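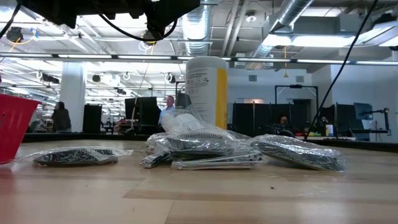
Notes for the Plukero talk. Start with the price, they'll all be waiting for it anyway. The Plukero kit is the cheapest picking package Jelis sells: arm, controller, one gripper and a manual that has been translated at least twice. We've had one on trial at Costello for three months. The Jelis brochure shows it lifting a plain brown cube off a plain white table, and if your business is plain brown cubes, I'm happy for you. Ours is closer to the slide: clear film, crinkled and shiny, wrapped over dark things, one packet leaning on the next, and ceiling lights bouncing off the wood. Leave this slide up while you grumble.

(Pause. Sip of water. Someone will ask about cubes.)

Unboxing. Two people and a trolley. The mounting bolts come in a bag labelled "spares". The spares come in a bag with no label. Setup took us most of an afternoon, including the part where we read the safety section aloud in a serious voice.

Software. It's decent, and I say that as somebody who came to this hoping to complain. You draw a pick area, choose a drop point, press go. The colour scheme is grey on slightly different grey. There are 295 settings and I would guess we understand 7 of them. The one that matters is called "surface patience", and it controls how long the arm thinks before it commits. Default is far too low for anything in film. Turn it up to 60 and go and make tea.

Film, then. This is the bit people came for. Loose flaps are the enemy. Grab the flap and you've picked up the flap, with the product following along behind if it feels like it. Suction does better on flat packets and sulks on anything round. Jelis will sell you the suction head separately, naturally.

(Don't do the impression of the sales rep.)

Compare with the Merkow. Faster, dearer, and the service centre answers the phone. If you're running full shifts, buy the Merkow and skip my next bit.

Support. Email only. Replies are polite and arrive eventually. The firmware due in September is supposed to fix the cable warning that comes on every morning. We've been clearing it by hand.

Would we keep it? Yes, for the slow bench, with the suction head. Ask for the head to be thrown in before you sign.

Questions. Repeat each one into the mic, the back row couldn't hear last time.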